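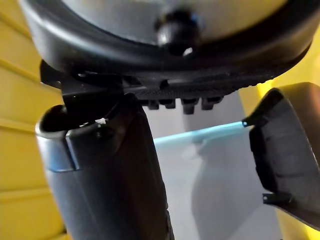 Our project started with an argument over a pair of shoes. Mei-kuen said they were black and I said they were shiny, and we both thought we had answered the same question. English has one everyday word for black and a whole drawer of words for what light does on top of it. A round, domed knob in glossy black has small white highlights on it, and a matte black rim close by has just a soft sheen along its lip, and most people would still call the pair of them "black" and move on. We wanted to know what happens when you don't let them move on. Which shine words do people reach for, do they agree with each other, and does it matter who taught them the words?

Words for Shine
Ailbhe Corrigan and Mei-kuen Peng
Language and Design, final project report
Advisor: Treasa Ó Dálaigh

What we already knew

Very little! We read what the Doherty library had, mostly on color names. There's a lot of writing about color names and how languages divide up blue and green, and much less about gloss. Paint makers have a ladder they print on the can (flat, eggshell, satin, semi-gloss, gloss), but the ladder is a trade thing and the steps shift from one company to the next. Outside the paint aisle the words come from all over. "Satin" is cloth. "Eggshell" is breakfast. "Glassy" and "pearly" compare one thing to another thing, and "sheen" used to be tied up with beauty in general before it settled down into its present job. I got completely lost in the dictionary for most of an evening and regret none of it.

How we did it

We made sample cards, each painted black and finished a different way. Some got floor wax, some got clear varnish, one got rubbed with a candle, one got left alone. Darragh Coughlan in the print shop let us use his drying rack and warned us that the varnish would pick up lint, which it did. We named the sets after the boxes they were stored in, so the first set is Skasten and the second is Windar. The names mean nothing, but we got used to them and they stayed.

Each person was handed one card at a time at a table by the window and asked, "What would you call this surface?" They could say anything they wanted except the word black. We wrote down the answer exactly, including the swearing, and then asked them to put the whole set in order from least shiny to most. We collected answers from 235 people, students mainly, with a good number of staff and some parents who came in December for the winter concert and had time to kill before the doors opened.

After we threw out blanks and answers we couldn't read (my handwriting, sorry) we had 912 usable descriptions. We had been hoping for almost 1,000 and came close enough to be happy.

Sorting the answers

We put every answer into one of these groups:

Plain words: shiny, dull, flat, smooth
Trade words: satin, semi-gloss, eggshell
Comparison words: like a piano, like wet pavement, like licorice
Touch words: slippery, chalky, sticky, soft
Everything else

Touch words were the surprise. No one was allowed to touch the cards until they had finished, and people still described how the cards would feel. "Chalky" came up over and over for the unfinished card. "Slippery" went to the varnish. One parent called the candle card "greasy but in a nice way," and Mei-kuen has been using that about everything since.

Finbarr Brennan, who paints stage sets, gave us the longest interview. He doesn't like the word shiny at all. For him a surface is either "quiet" or "talking," because a talking surface bounces the lights into the front row and a quiet one doesn't. He sorted the cards faster than anyone we tested and then went back and swapped two in the middle, and he wanted that noted.

What we found

People agree on the ends and fall apart in the middle. Nearly everybody picked the same dullest card and the same shiniest card. Between those the orders were all over the place, and this was true of the Skasten cards and the Windar cards alike. When we went back through the words, the middle was also where the comparisons piled up. Our guess is that people run out of plain words there and start looking around for a thing that matches.

The second finding is about trade words. People who had painted a room recently used "satin" and "eggshell" with a lot of confidence, and they didn't use them for the same cards. A word that sounds exact made people sound sure, and that's all it did. Ms. Ó Dálaigh asked us whether this might be the fault of the cards, and it might be. Our satin card was not all that satin.

Light changed a lot. On cloudy mornings we got "dull" for cards that were "kind of shiny" on sunny ones. We moved everything to the early afternoon once we noticed, but the first answers were already in, so there's some mess in the data that we can't take out again.

The best single answer came for the waxed card: "the top of a bowling ball somebody likes." We had no group for it. It's in everything else.

What went wrong

Two of the cards got bent in a backpack, and a bend catches the light, so we had to repaint them and they never quite matched. We also let friends watch each other answer at the beginning, and you can see the same word traveling down a row of names on the sheet. After that we brought people in one by one.

We should have asked about age. We should also have asked what languages people speak at home. Mei-kuen's grandmother answered in Cantonese first and English second and said the English was smaller, and I would love to have a whole project about that sentence.

If we did it again

Same question, same table, different color. We think red would bring out more food words and we'd like to see if the touch words survive. We would also buy ready-made cards so that the finish is even, and tape a paper shade over the window. The Endia notebook with all the raw answers is in the classroom cabinet, second shelf, and anyone who wants to use it can.

Thanks to Darragh for the rack, to Finbarr for talking, and to everybody who stood at the table and stared at a black card for us.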